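Kolen Stackable Bowls, White, Set of 3
Lanine Tableware

We've wanted a plain white bowl in the shop for ages, and the Kolen is the one we kept reaching for at lunch! It's round, deep enough for noodle soup, and has a rim you can get your fingers under when the soup is hot. Oatmeal, chili, cut fruit, a heap of popcorn - it handles all of it.

The glaze is a soft, clean white that goes with pretty much anything already in your cupboard. We tried it next to the blue Retar side plates and they look great together (the Retar pasta plates too, though those take up a lot more table).

Kolen bowls are stoneware, fired once with the glaze on, and they feel solid in the hand. The foot is sanded smooth so it won't scratch a wood table. They nest neatly, so a full set fits on a low shelf.

Details
Capacity: 72 cl, filled to the brim
Dishwasher safe: yes, either rack
Microwave safe: yes
Oven: not recommended
Item number: 4000

Care
Metal spoons can leave faint gray marks on any white glaze. A little baking soda on a damp cloth takes them right off. Let the bowls come to room temperature before you fill them with anything boiling, especially if they've been in the fridge overnight.

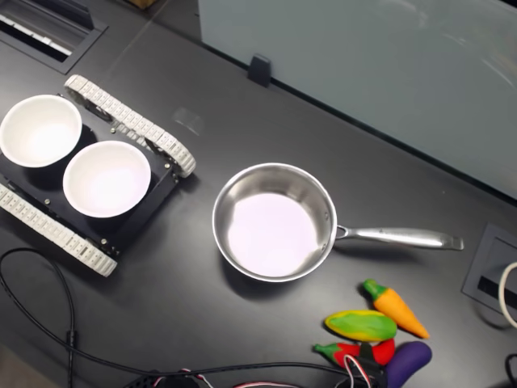 Sets come packed in molded paper pulp, and you can add single bowls later if your table grows. Orders of 9 or more ship in two boxes. The matching Eyvindsson lids are back in March - they fit snugly and turn a Kolen into a very handy leftovers dish.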